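Open day at the Tromis workshop draws visitors from across the district

The Tromis training workshop opened its doors to the public on Sunday, offering residents a first look at the small robotic arms that apprentices have been learning to build and program since November. Over 400 people attended. The workshop's program coordinator spoke with us in the Grellora building once the last of the afternoon groups had left.

The coordinator described the open day as an obligation as much as a celebration. "We receive public money and we occupy a public building," she said. "People who walk past every morning are entitled to know what goes on inside."

Planning began with a question of scale. Temer, the equipment supplier to the program, had offered to bring in a full-sized industrial arm behind a safety fence. The workshop declined. "Visitors would have stood well back and watched something large move quickly," the coordinator said. "We wanted them close enough to see the screws and the wiring, and to ask which part does what."

The demonstrations instead used tabletop arms of the kind apprentices work on in their first term. Each session ran for nine minutes, with an instructor at the controls and time set aside for questions. The task was deliberately modest: a coloured block, a shallow box and a gripper with two fingers.

Asked whether the public found this too simple, the coordinator said the reverse had been true of most groups. "Adults assume that picking up a block is trivial. Then they look at how many joints have to agree with each other before the fingers are in the right place - and the questions become quite technical."

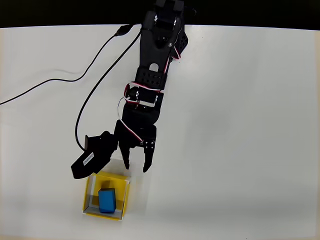
Younger visitors were more interested in mistakes. Several asked what happens when the arm misses, and instructors were encouraged to answer plainly. "It misses, and an apprentice goes back to the program and finds out why," the coordinator said. "A good part of the first term is spent on exactly that."

The Tseng bursary, which covers fees for two apprentices each year, was also presented during the day. Application forms are available at the front office, and prospective applicants are asked to visit the workshop before applying.

The coordinator confirmed that a second open day is under discussion, with longer sessions and an evening group for people who work weekends. "We had to turn some away from the last demonstration," she said. "I would like to see them come back."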